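# Jurutik hand-held gripper, first month

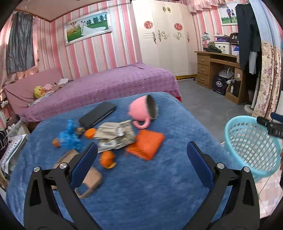
*Nasrin Arabzadeh | April | filed under: hardware, data capture*

I bought the two-jaw kit from Clokix in Fostcombe after Arash Rahimi sent me his parts list. It ships as a bare frame, jaws, trigger, camera mount and a bag of screws. Assembly took me 3 hours, most of it spent on the trigger cable, which the manual routes on the wrong side.

The jaws turn on pivot screws and close evenly once the cable tension is set. Mine needed a second adjustment after 17 sessions. The blue rubber pads grip fruit and ceramic well. Flat paper is harder: a bag lying on a fuzzy blanket gives the pads no edge to catch, and I end up pushing it into a fold first. A mug on its side is easier by the handle than by the rim.

Weight is 978 g with my camera and battery on. That's fine for short runs, but my wrist complains before the battery does. The older Ansari frame I used last year was lighter and flexed at the base of the jaws. I'll take the extra weight.

I've logged 1,750 grasps so far, all on household clutter. Motion blur near the jaws is still a problem in the recordings - a shorter exposure helps, at the cost of noise in dim rooms.

Spare pads are sold in pairs. The Clokix page lists the pivot screws separately, and they're out of stock at the moment. Arash uses thread lock on his. I haven't tried it yet.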